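Stedik shallow plates, set of two
Reviewed by Tyson Bouchard, July 26, 2020

I bought these in May to replace some saucers that had chipped. They are a light blue-gray, round and fairly shallow, with a raised rim. Mine came from Robichaud and arrived without damage.

The rim is the reason to buy them. Round things stay put, and a tennis ball sits on one without wandering off, even if you knock the table a bit. There is enough flat area for blocks or small boxes as well.
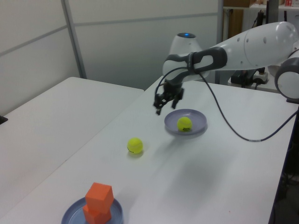 Stedik plates with a tennis ball and two orange foam cubes.

The colour is quieter than it looked on the shop's page. It goes well on a white table, though I would have liked a darker one too. They stack neatly and take up little room in the cupboard.

My one complaint is the sticker on the underside, which left glue behind and took two goes with warm soapy water to shift. I would still buy another set.

Rating: 4 out of 5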